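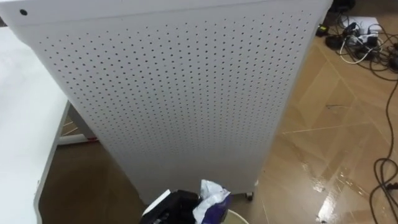
*White cabinet, desk on the left, bin in front, cables over by the power strip.*

The Wemis stopped on me again at 4 p.m., and the message it left was "path obstructed, operator error." I'd like to talk about the second half of that.

For anyone new to this blog: I've been trying out a Wemis, a wheeled home helper sold by Clarkik, in my office. The pitch is that it learns a room in one evening and after that you leave it alone to fetch, tidy and take out the trash. I did the evening. I've now done 22 evenings, and what I mostly have is a log file.

The log has 447 stops in it. A lot of those are fair. If I leave a chair in the doorway, it should stop. What bothers me is a group of eight, all from the same stretch of floor to the right of the cabinet, where the power strip and the black cables are. In six of them it halted well short, complained, and waited for me. Fine, annoying, but fine. In the other two it didn't halt. It rolled straight onto a cable, got it around a wheel, and kept pulling for several seconds before the motor cut out. One of those pulls took a plug halfway out of the strip. I found it with the metal pins showing and the strip still switched on.

I don't care much about a robot that stops too often. I care about one that stops for a shadow and then drives over a live cord.

I wrote to Clarkik support and got the answer I expected, that cables should be "managed" before use. Well, yes. I know my floor is a mess. But the box says "works in your real home," and my real home has a long black cable on the floor. They also asked if the floor was reflective. It is. It's a shiny wood-pattern herringbone, and it throws back every light in the room. Support told me glare "may reduce confidence in low obstacles." So the thing knows it can't see well, and its response is to carry on at the same speed? I asked that in my reply. No answer yet.

The forum crowd on Bettencourt swears by the Dokeck bumper, a third-party strip that goes around the base and kills the drive when it touches something. Maybe. A cable lying flat on the boards is lower than the strip, as far as I can tell from the drawings, so I don't see how it helps in my case. It also voids the warranty. I'm not paying extra to finish somebody else's safety work.

The other suggestion was a software update that went out in January. I had it installed before either of the cable pulls, so you can cross that off.

What I've done for now:

- Drawn a no-go zone in the app over the whole right side of the room. That leaves it the desk, the cabinet and the trash bin to deal with.
- Cut the top speed to the lowest setting.
- Stopped running it when I'm out. This was the main reason to own one.

The zone has held so far, though the map drifts a little after each charge and I've had to redraw the line twice. I don't trust a safety boundary that I have to redraw.

The unit cost me $600 used, and the seller was in a hurry, which I should have thought about longer. If support comes back with something better than "tidy up," I'll add it at the bottom of this post. If you own a Wemis and have a shiny floor, check your stop log for the words "low obstacle, confidence reduced" and tell me in the comments whether yours kept driving afterward.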